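Getting a House Ready to Show
Course handout, session 7
Instructor: Aicha Amrani

Welcome back, everybody. Last time we worked through pricing, and I know a few of you went home with your heads full of comparable sales (I saw the faces!). Tonight is gentler. We're going to talk about what happens between the day a seller signs the listing agreement and the day the first buyer walks up the driveway, and most of it is plain housekeeping with a bit of psychology thrown in.

Start with the walk-through. Go with the seller if you can, and go in through the front door, even if the family always uses the garage. Buyers come in the front. Stand in the entry for a minute and don't say anything. What do you smell? Is there a light bulb out? Can you see where the living room is, or is there a coat rack in the way? Write it all down as you go, room by room, and leave the judging for later, when the two of you are sitting down with a glass of water.
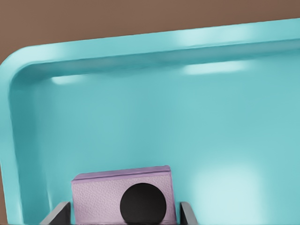 Turquoise tray with a rounded rim, on a brown background.

Now, sellers will want to talk about the big jobs first. They'll ask whether they should redo the kitchen. My own feeling, after a good many years of this, is that a seller who is moving in September shouldn't be tearing out cabinets in August. Small repairs come first: the dripping tap, the sticking door, the cracked switch plate. Get the handyman in once with a full list instead of calling him back over and over. Taha Soliman, who some of you met at the open house on Caron Street, hands his sellers a sheet with 20 lines on it and asks them to fill in as many as they can before he even visits. Some fill in all of them and turn the page over!

Paint is the other thing. A fresh coat in the hallway does a lot for very little money, and it's worth doing the ceiling at the same time if there's an old stain up there. But please, if the stain came from a leak, find out whether the leak was fixed. Painting over it and keeping quiet is a disclosure problem, and we'll spend all of the next session on disclosure.

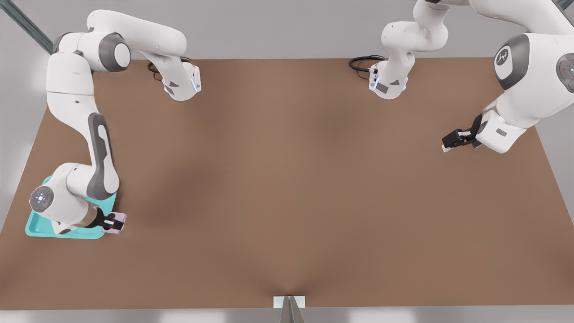 What should a seller do with furniture that makes a room feel crowded?
Move it out of the house before the listing photos are taken, to a storage unit or a relative's place, and leave enough clear floor for two people to pass each other comfortably.

Storage costs money, of course, so bring it up early. A seller who hears about it the night before the photographer comes is going to be cross with you, and fairly so. Put it in the first conversation, next to the cleaning and the lawn.

About showings themselves. Agree on the notice period in writing. I like 24 hours for a family with small children, though you'll lose the odd buyer who is only in town for the afternoon, and the seller needs to understand that trade before they pick

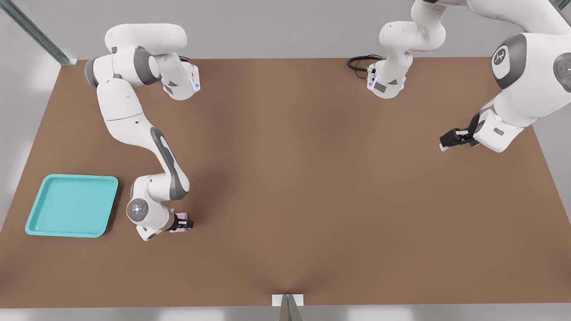 a number and put it on the form. Pets should be out of the house, or at least crated, and the buyer's agent should be told which. Medicines, jewelry, mail and spare keys get locked away. Ask the seller to be somewhere else too. I once had a lovely gentleman who followed every buyer from room to room telling them about the furnace, and we had almost 84 showings' worth of patience used up in a couple of weeks, or so it felt to me.

After each showing, ask the other agent for feedback and pass it along kindly but in full. If several buyers mention the same dark bedroom, that's useful, and a brighter lamp may be all it needs.

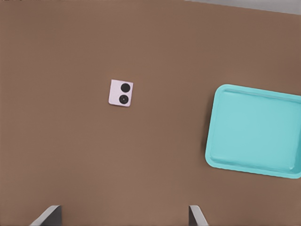 Overhead view of a brown tabletop and a small square object with rounded corners.

For next time, please read the disclosure chapter and bring a completed walk-through sheet for a home you know well. Your own is fine, and so is your mother's if she'll let you. Essam Ghoneim has the blank sheets if you missed them at the door. Papers are due August 18, 2025, and I'll stay a little after class for anyone who wants to go over theirs.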